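Notebook, simulation bench, June
Scene checks before evaluation runs, second pass

Libor Kuruc and I sat down this morning to settle the rules for starting a run in the Drurneseck kitchen scenes. Up to now each of us has had our own habits, and it shows in the logs. Of the 1578 episodes on the Menon drive, 398 have no note of the start pose at all. They can't be compared with anything and I've moved them to a separate folder.

What we agreed so far:

Seed, scene version and controller version go in the log header before the first step.
Start pose is written out as joint values. "Home" is no longer accepted, as Zelley and Dristell use different ones.
Every object is checked for support at step zero, by height and by contact.
If a check fails, the episode is marked void and kept. No deleting.

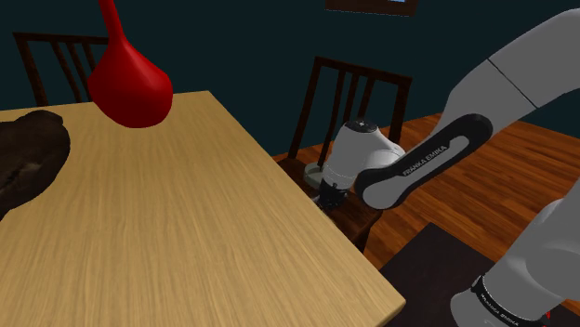
The support check is the one we argued over. Libor wanted contact only, as it is quick and the simulator gives it for free. I wanted height as well, measured against the surface the object is meant to stand on. Contact alone will pass an object that touches the wrong thing, and a render is easy to skim past when you have a few hundred to get through. The red vase over the back of the table is the sort of case I mean: its rounded bottom is clear of the wood, and a reviewer with eyes on the arm could miss it. So height stays in. Tolerance is 2 mm for now — I would like it tighter, but the mesh on some of the crockery is poor.

Wrist view next. The old rule said "target visible before closing" and left it there. New wording: the log must say which part of the target is hidden by the gripper, and from which camera that was judged. With a banana on a plate it matters, as one end can be behind the linkage while the rest is in plain sight, and both of us would have ticked "visible".

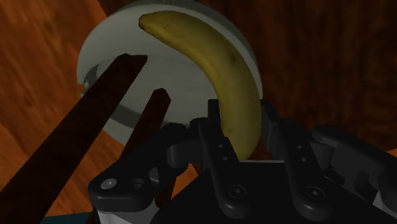 Tuulikki Saarinen read the draft after lunch and thinks the visibility rule is still too loose. Her view is that two people will describe the same hidden part in different words, and that we should log a percentage from the segmentation mask and drop the free text. She also asked for the void mark to carry a reason code, so that a failed support check can be told apart from a bad header.

I agree on the codes and have added them. On the percentage I'm less sure — the mask is unreliable near the fingers. We will log both for the next batch of around 357 episodes and compare.

To do: fix the header template, write the height check into the loader, ask Libor which home pose Dristell is using now.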